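Hawthorne Facilities Desk
Ticket 531 — Air unit in display room reports blocked intake, fan drops to low
Opened by: Aileen Macaraeg
Assigned to: Bence Szűcs
Opened: August 19, 2022
Priority: Normal
Category: Ventilation / room equipment
Status: Closed

Reported problem
The Nivura unit in the display room goes to low fan speed shortly after start and shows the intake warning. Turning it off and on clears the warning, then it comes back. The room gets stuffy with the door closed. Filter was replaced in January. No unusual smell or noise. — A. Macaraeg

Entry 1, B. Szűcs
Confirmed. Cold start, fan on high, warning after 37 minutes. Fan stepped down to low and stayed there. Power cycle cleared it. Second run gave the same warning sooner. Supply voltage at the outlet is normal. No error stored other than the intake warning.

Inspected the perforated panel first. On this model the warning is set by a pressure sensor behind the prefilter, so anything that restricts flow ahead of it can trip it.
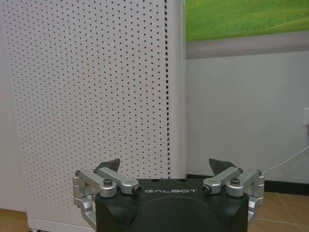 Perforated white panel, ticket 531.

Held a sheet of paper to the panel at several heights with the fan on high. It held firmly near the top and slid off lower down. That points to a restriction behind the lower part of the panel. Main filter checked and seated correctly, date label matches January.

Entry 2, B. Szűcs
Panel removed. The prefilter mesh is the washable type and had not been cleaned when the main filter was changed. Lower half matted with fine gray lint. Vacuumed from the outside face, rinsed in lukewarm water, left to dry overnight. Wiped the sensor port with a dry swab.

Aileen, does the cleaning crew have the mesh on their list? The service sheet from Heter says to clean it after every 300 hours of run time. The counter on the unit is at several times that.

Reply, A. Macaraeg
It is not on their list. They do the floor and empty the trash. I did not know there was a second filter. Can you send me the page from the service sheet?

Entry 3, B. Szűcs
Page sent. Mesh refitted dry, panel back on, all clips engaged. Fan on high for a full working day with the door closed. No warning. Paper test repeated, sheet now holds at all heights. Hour counter for the mesh reset.

Entry 4, B. Szűcs
Checked the rest of the room for lint sources and anything that could be drawn to the intake. Floor is wood, no rug, so dust moves freely when people walk through from the next room. The black base of the monitor stand shows dust quickly and should be wiped along with the shelf.

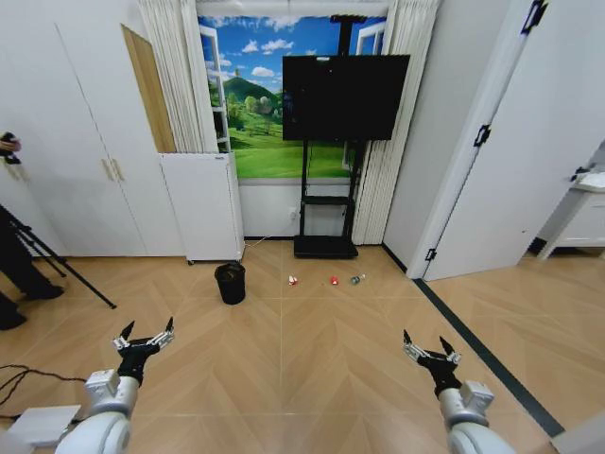 Loose litter is the other item for the cleaning list. Wrappers and thin film are light enough to travel along a bare floor and can end up flat against a low intake, which gives the same warning with a clean filter. The small black trash bin stands by the base of the white rolling panel, and there were still a clear plastic bottle and a couple of other small things on the floor to the right of it. A bottle will not block anything, but film or a flattened wrapper will. Please have the floor picked up before it is swept, and swept before the unit is switched to high. The Buletti sweeper in the supply closet is fine for this floor — use the soft brush, the stiff one throws lint into the air.

Reply, A. Macaraeg
Added to the cleaning list: pick up floor, sweep with soft brush, wipe monitor stand, vacuum mesh. I left the rinse off since it means taking the mesh out overnight. Will log that as a separate request when the counter comes up. Do we have a spare mesh?

Entry 5, B. Szűcs
No spare in stock. Ordered one from Heter so the unit does not have to be off while the mesh dries. Fan speed on high checked again today, steady at 80 percent of rated output, within limits for a main filter of this age. No change needed until the next replacement.

Resolution: prefilter mesh cleaned, sensor port wiped, counter reset, cleaning list updated.
Parts used: none. One spare mesh on order.
Closed by: B. Szűcs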